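Chapter 2
The Keyboard on Your Desk

Most of us never had a proper introduction to the keyboard. We met it in a school library or at a parent's desk, we poked at it with one finger until something came up on the screen, and we went on from there, picking up habits along the way and keeping nearly all of them. If that is how you learned, please don't be embarrassed! You are in very good company, and this chapter is meant for you just as much as for the person who has hardly touched one.
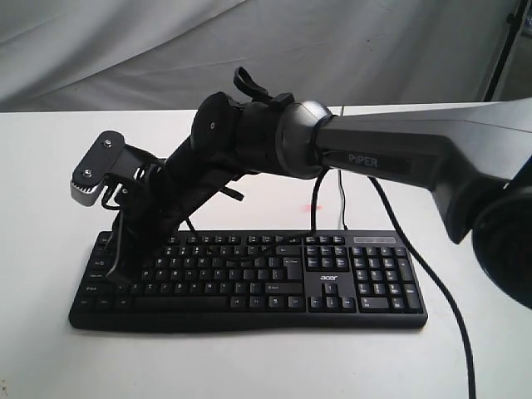
By Clémence Poulain

I learned to type in the back office of my aunt's stationery shop, Lefèvre, on a machine so stiff that my little fingers ached all through July. I tell my students this because they tend to assume that teachers were born knowing where the semicolon lives. I was not. I looked for it every single time, and I would say it was well into the fall before my hand went there without my asking it to.

Before we type anything at all in this chapter, we are going to look. Clear a space on your table, a good deal wider than you think you need, and lay the keyboard down flat in front of you. Push the mug back. Move the papers (yes, that pile too) to a chair. If your keyboard has a cord, let it run off behind, where your wrists won't keep brushing against it. A plain, light tabletop is lovely for this kind of work, as dark keys show up so well on it, but the kitchen table will do perfectly nicely.

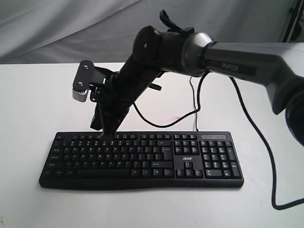
Now let your eyes travel over the whole thing slowly, the way you might look over a street you have just moved to. A full-size keyboard is really several small neighborhoods set side by side. The largest, on the left, holds the letters, with the numbers in a row above them and the function keys in another row above that. Esc sits alone up in the corner, and we will be visiting it more often than you might guess.

On the right is the numeric keypad, which some people adore and others never touch in their lives. My first employer, a seed merchant called Skoromar, had us enter order slips on it all morning, and one spring I keyed in 272 of them before lunch and was terribly proud of myself. Between the letters and the keypad, low down, you will find the four arrow keys, with three in a line and one perched on top, like a letter T turned upside down.

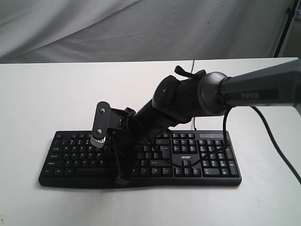

Photo: Rultell Picture Desk

Notice, too, that some keys are bigger than their neighbors. Enter is large, and on many keyboards there is a second, tall one at the far edge of the keypad, with a tall plus key close by. The space bar is longest of all. Your fingers will come to know these keys by their size well before they know the letters, so it is worth resting a fingertip on each one and getting a feel for its edges.

A word about pressing. Beginners press much too hard, and they stay down much too long, and then they wonder why they have a whole line of the letter g. Come down lightly and let go. In Exercise 2 you will practice this on a single key, which sounds dull, I know, but please do try it for a full page before you move along to the home row. 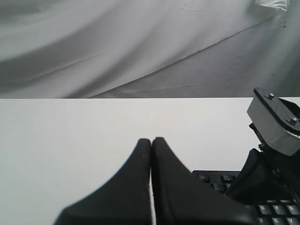
Source: Perkano Schoolbooks, picture library

Words to know in this chapter

Function row: the line of keys along the top, beginning after Esc.
Legend: the small letter or sign printed on a key.
Home row: the middle row of letters, where your fingers rest between strokes.
Numeric keypad: the block of number keys at the right.

Keep a pencil and a sheet of paper beside you for the first section. We begin by drawing the keyboard from memory, and you may peek as often as you like.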